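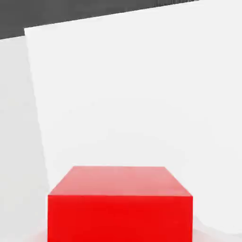 4 min read

Figure 3. Red block task in simulation, one rendered view.

4.2 What the simulator can tell a buyer

The case for spending on simulation first is usually made with pictures such as Figure 3: one red block, plain pale surfaces behind it, no labels. We doubt that a lab should set its equipment budget by them. A block with sharp corners and an even colour is a kind object to plan around, and the parts Pollum wanted handled were mostly bent, greasy or both.

Pollum's draft plan of January put 58 per cent of the money into arms, 32 per cent into computing and the rest into everything else, including grippers, spares and training. The split leaned on results from the block task. Huệ Đặng repeated the costing with the supplier lists from Lalta and Paredes and found that spares alone would use up the remainder before the second year. Lalta quoted 50 days for a replacement wrist; Paredes would not quote at all.

We do not claim the simulated work was wasted. It helped settle table height and reach, and it was cheap. But none of the 40 runs in the Cetus set included a worn part, and a purchase order should not be signed on their strength. Hacer Canpolat disagrees on this point, and her reading of the same runs is given in Section 4.3.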